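Table Clearing with a Two-Finger Gripper: Can Machines Do the Small Chores Yet?
Project report, second-year robotics module
Group members: Darmawan Jugah, Aleksi Valtonen, Clifford Ouellet
Supervisor: Joni Kinnunen

1. Why we picked this

Everyone in our group had seen the films of robots folding shirts and pouring drinks, and we wanted to know how close any of that is to being useful at home. Our first plan was to cover the whole kitchen. Joni talked us down to one table, and we are very glad he did, because one table kept us busy until August!

The question we settled on was this: can a simple gripper with two fingers put away the small things left on a table after a meal? We chose chopsticks and paper cups. They weigh next to nothing, they cost next to nothing, and they are awkward in completely different ways.

2. Chopsticks

A chopstick is a lovely test object. It is long and thin, it rolls, and it lies so flat on the cloth that the fingertips have to come right down to the surface to get hold of it. Once it is held, the job is only half done. To go into a holder it has to be turned upright, and a small error in the angle at the grip becomes a big error at the far end.

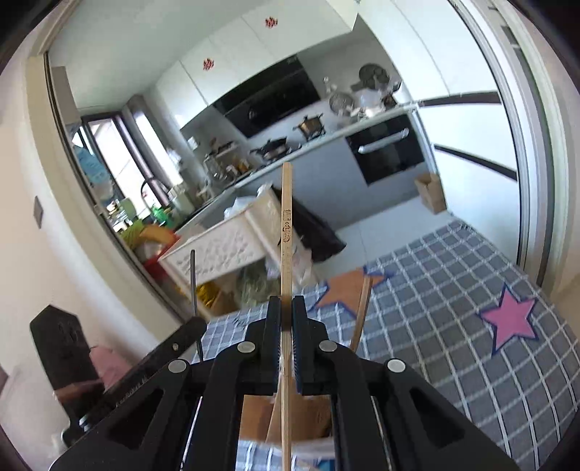 We spent far longer on that turn than on the picking up. Aleksi worked out that gripping near the middle makes the lift easy and the placing hard, while gripping near one end does the opposite. People solve this by letting the stick swing a little between finger and thumb, and we had no good way of copying that with two stiff fingers. Our control program (we called it Odel, after a cat) settles for a point between the middle and the top, which was the best compromise we found.

In total we recorded 309 attempts with chopsticks. We had aimed for 500 and ran out of time, mostly through our own fault, as the first weeks went on arguing over what should count as a success. The final rule was that the stick must end up standing in the holder without knocking out anything that was there before.

The second half of that rule matters a lot. An empty holder is easy. A holder with other things in it is a different task, and a much more lifelike one.
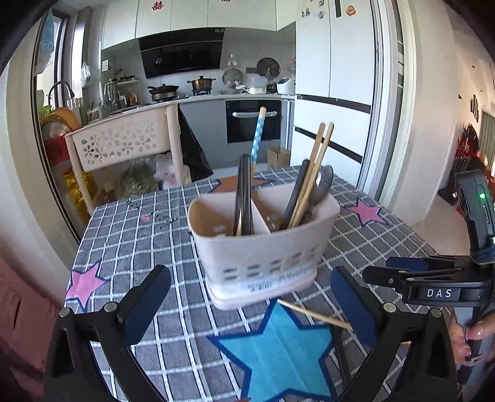 Clifford wrote the part of the program that looks for free space in the holder, and it is the bit we are proudest of. It treats each compartment as its own small problem and picks the one with more room. It still gets confused when dark items stand close together, and we would like to give it a second viewpoint next year.

3. Cups

We expected the paper cup to be the easy one. It is wide, it is light and there is plenty to hold on to. Standing up, it really is easy! A cup on its side is another matter. Close the fingers too far and the wall gives way; close them too little and the cup turns as it is lifted. The direction of the rim matters too, as the program must know which way to rotate the cup to set it down properly. 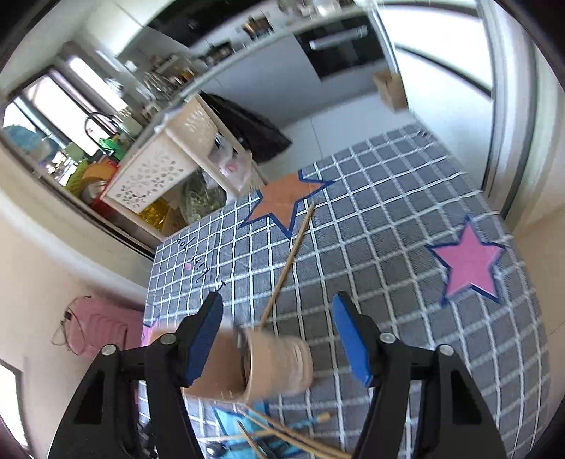

Oskari Lindqvist from the year above suggested closing in small steps and stopping as soon as the fingers meet resistance. We tried this in 13 extra sessions and liked it very much. It is slower, but the cups kept their shape well enough to be stacked afterwards – something we had given up on by then.

4. So, can they do it yet?

For one table, with objects the program has met before, we would say nearly. For a real kitchen after a real dinner, no. Our program has no idea what to do with a wet spoon, a half-full cup or a napkin stuck to a plate, and a person clears the lot without thinking.

Even so, we came away more hopeful than we started. The hardware was rarely what held us back. Most of our failures came from choosing the wrong place to grip, and that is something better software and more practice can improve.

5. Next steps

Darmawan will carry on with the chopstick turn for his final project. Clifford and Aleksi want to add spoons, first dry and then wet. The full log of attempts is in Appendix 2, with the ones we disagreed about marked by a star.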